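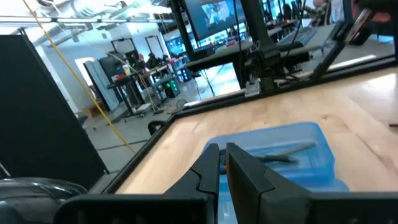 long nose in the blue tray, bench 2

3 min read

**one tray per tool or one big drawer??**

tinsnip_ray
ok so trying to settle this before I spend money. We share a bench, people put pliers down wherever, then 20 min hunting for them. Started putting the tool you're using in a shallow plastic tray near the front edge of the table. Pic up top. Long jaws, dark handles, nothing fancy.

My thinking is the tray IS the spot. Tool's not in your hand, it's in the tray. Half the bench says great, other half says trays eat up table space and we should get a proper drawer unit. Thoughts? Also are these too long for general gripping, somebody told me they are

mossbank
Tray. Every time. Drawers are where pliers go to be under other pliers

Raíssa Queiroz
I did drawers for years, went to trays, went back to drawers. The trouble with a tray is it starts with one tool in it and by January it has a tape measure, a dead battery and someone's lunch receipt. A drawer with cut foam shows you what's missing. Costs a bit more effort, you cut it once and you're done.

tinsnip_ray
foam I like. cutting foam I don't like

Raíssa Queiroz
Bread knife. Freeze the blade first if the foam is the soft kind.

mossbank
freeze the blade? never heard that, is that a thing

Raíssa Queiroz
It worked for me – maybe I just like cold knives.

olddrillpress
Going to disagree with both. Pegboard. Pliers hang fine over two pegs, outline in marker, done. Trays slide. I've had a tray go off the front of a bench with a full set of drivers in it and one of them landed point down next to my shoe. If you must use a tray get some drawer liner under it, the rubbery kind. And push it back from the edge!! Yours looks close to the front to me

tinsnip_ray
fair, it is near the front. It's so you can reach it sitting down. Table top's pretty smooth too so liner is a good shout. No wall behind that bench so pegboard's out

olddrillpress
Pegboard on a stand then. I'm not giving up on this

kettle_n_clamp
what tray is it? looks see thru-ish. I want the ones with a raised rim but not too tall, all the ones I find are basically shoeboxes

tinsnip_ray
came in a stack from the supply closet, no clue on brand. Virstead do something close, shallow, comes in blue or clear. I got a couple at home. The Wandier ones are deeper and you end up digging

kettle_n_clamp
thx. Virstead clear ones went cloudy on me after I wiped them down with solvent, so watch out for that

hexnut57
Color matters more then people think. Blue tray on a light wood top, you can spot that from the door. I had black trays on a black mat and lost a pair of black handled cutters for a week. They were in the tray.

mossbank
lol

hexnut57
Laugh all you want. I bought a second pair

ferrule_jen
On the length question. Long jaws are for reach, pulling a wire thru, holding a small nut down in a hole. For general gripping you want something shorter and fatter or you'll twist the tips out of line. Once they're sprung they never close right again. I see it all the time on shared tools, someone cranks a bolt with the needle nose and that's the end of them. Keep a pair of combination pliers next to it and label the tray

tinsnip_ray
yeah that's what I was told. So two pairs in one tray or two trays

ferrule_jen
Two trays. One tool one tray or the whole idea falls apart

Raíssa Queiroz
And now you have no table left, like I said.

ferrule_jen
A table has room for two trays cmon

Raíssa Queiroz
It has room for two until it has nine.

olddrillpress
Brand wise since nobody asked, Hubáček long nose are decent, stiff at first, drop of oil in the joint and work them open and shut while you watch tv. The Irnari ones I'd skip, spring gave out on mine. Might of been a bad pair

kettle_n_clamp
my Irnari's are fine, had them forever. use them for fishing mostly

olddrillpress
Well there you go, fishing isn't work

kettle_n_clamp
it is the way I do it

stubby_phillips
does anyone actually put the tool back tho. We did trays, labels, the foam, a sign. People still leave stuff on the chair. On the CHAIR. What worked for us was a bit of colored tape on the handles, each bench gets a color, then at least it wanders home eventually

tinsnip_ray
tape is cheap, will try. These already have a bit of red by the handles so I guess that bench is red now

ferrule_jen
Electrical tape goes gummy, use heat shrink if it'll fit over the grip. If not, paint pen

stubby_phillips
paint pen wears off in a month

ferrule_jen
Then you do it again in a month

tinsnip_ray
ok plan for now – liner under the tray, second tray for combos, tape on everything. If it's full of junk by next month I'll cut the foam and Raíssa can say told you so

Raíssa Queiroz
I'll keep the bread knife cold.

olddrillpress
pegboard

384 views · 57 likes · 26 replies

Related threads
Drawer liner that doesn't smell?
Straightening bent needle nose tips, worth it?
Labels that survive greasy hands
What's the 900 page tool catalog everyone keeps mentioning
Small bench, too many pliers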